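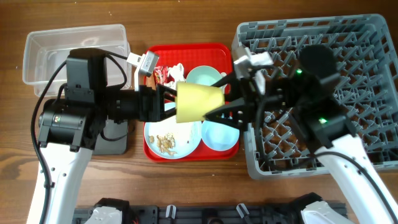
Ulises Jara wrote back that it did it again overnight, label printer spits one good label then five blanks, then sits there blinking orange, and could somebody please look before the morning orders pile up.

Tickets > Open > Shipping & Labels > Guddale back office
Home | My queue | Search | Log out
Last updated 11/29/23

Reopening this. Had it closed as fixed, it isn't fixed.

Short version for whoever picks it up: thermal printer at the Guddale packing bench, one of the two Metari units. Other one is fine. This one prints the first label of a batch OK and then feeds blanks. Only on batches from the order system. Single labels from the desktop print fine all day long.

What was done the first time:

- Power cycle, obviously. Worked for one batch.
- Swapped the roll. Same.
- Cleaned the head with the alcohol pen. Head wasn't dirty.
- Ran the gap calibration (hold feed til it blinks twice, let go). Printed fine for the rest of that shift so I closed it. My mistake.

What's different now: blanks come back every time the printer has been asleep a while. If you keep it busy it behaves. Ulises noticed that, not me.

Checked the label stock. We have two kinds on the shelf since March, the old Iturra rolls that are 600 to a roll and the newer ones at 700. They look the same from the front. Gap between labels is a hair smaller on the 700s. Both printers have been fed whatever is closest. So the calibration I did was for the roll that was in it that afternoon, and then somebody put the other kind in. Thought that was the whole answer.

It wasn't. Put a 600 in, recalibrated, left it to go to sleep over lunch, ran a batch. One good, rest blank. Did the same with a 700. Same thing.

So the stock is a problem but a different problem. Please stop mixing them anyway.

Next tried the driver. Bench PC had the driver from when we moved off the Walamside setup, nobody has touched it. Removed it, rebooted, put the current one on. Printer came back as "Copy 1" and the order system lost it completely, had to repoint the queue. If you do this on the other bench, rename the printer BEFORE you open the order system or you'll be doing it twice like me.

After new driver: batch from cold, one good, rest blank. Arg.

Swapped USB cables between the two printers. Fault stayed with the printer. Swapped ports. Stayed with the printer. Good to know I guess.

Then printed the config page off both and put them side by side, should have done that first. Differences:

Good printer: media type gap, sensor fixed, power-up action "no motion", sleep off.
Bad printer: media type gap, sensor AUTO, power-up action "calibrate", sleep on at 5 minutes.

So it goes to sleep, a batch wakes it up, it prints the first label from the buffer, then decides to calibrate itself in the middle of the job and gets the gap wrong with labels already moving. That's my read of it anyway. Fits with single labels being OK, there's no second label to mess up.

No idea how it got set that way. Possibly factory defaults. It did get reset at some point, there's a note in the old ticket that says "reset printer" and nothing else. Please write more than that in tickets.

Changed on the bad one:
- sensor to fixed
- power-up action to no motion
- sleep off
- saved to the printer, not just the PC (there's a separate button, easy to miss, settings vanish at power off if you don't press it)

Recalibrated once by hand on a 700 roll. Left it an hour. Batch, all good. Pulled the power, plugged back in, batch, all good.

Not closing this time. Leaving it on "waiting" until it has done a few mornings from cold.

---

Reply from Ulises Jara: Ran the first batch cold this morning, all printed. Second batch also fine. We have a pile of part-used 600 rolls under the bench, do you want them tossed or what? Also the orange light still comes on for a second when it starts up, is that normal

---

Orange for a second is normal, the good one does it too. Orange and STAYS orange is not, tell me.

Don't toss the 600s. Use them up on the good printer only, I'll calibrate that one for them and tape a note on the lid. 700s on this one. When the 600s are gone we'll reorder only the 700s and redo the other calibration. Someone remind me becuase I will forget.

Still to do:
- same driver on the other bench (low priority, it works, I'm a bit scared of it)
- save both config pages as PDF in the shared folder under Printers
- take the reset button step out of the help sheet, it puts all the bad settings back
- find out if the returns desk printer is set the same way, haven't had a complaint but they only ever print singles so they wouldn't see it

Status: waiting on requester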